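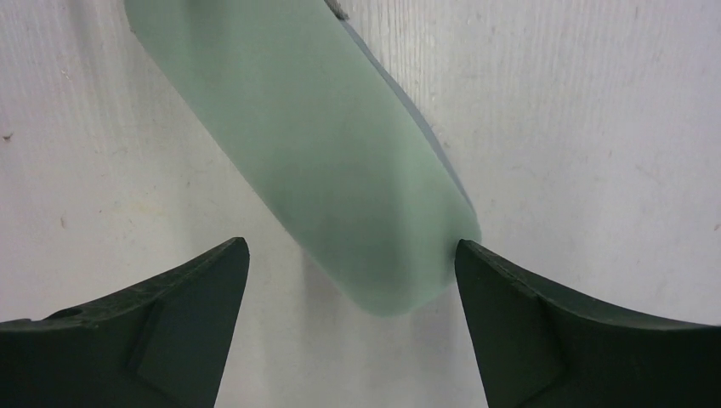
Umbrella notes, October, started 2.15 in the afternoon. Two on the bench this time, the Pludo folding one and the cream one with the black lining that Doherty sent over. Before opening either I sorted out something to rest the shaft on, as bare metal on the white top slides about. The pale green block with the rounded ends will do for now, though its face has picked up a few darker smudges and it wants a wipe. If it marks the lining we go back to folded cloth.

Cream one first. Weighed it on the small scale, 300 g on the first reading and the same on the second. Opened and closed it 50 times with a short pause between each. The runner got stiffer towards the end but didn't stick. No oil yet – I want to see what it does when left alone overnight.

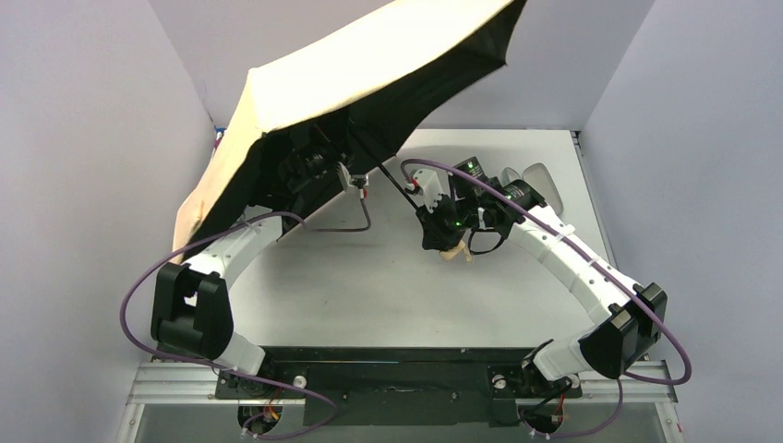 Checked the stitching where the lining meets the rib ends. All sound except one tip, where the thread has pulled enough to get a fingernail under. Marked it in pencil on the sheet and left it. The Buvameo thread is nearly the right weight for the repair, but we are down to the last reel.

Pludo not started. It needs the longer stand, and that is still in the store.

To do:

Put the cream one away closed, strap done up, and wipe down the table.

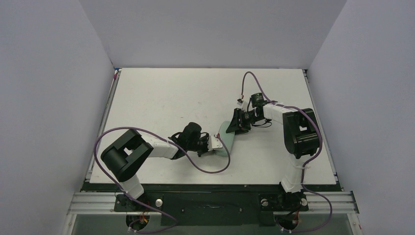

Next session

Repair the loose tip, then another 50 openings. Ask Drurkanov for 6 spare tips in black. Bring the long stand up first.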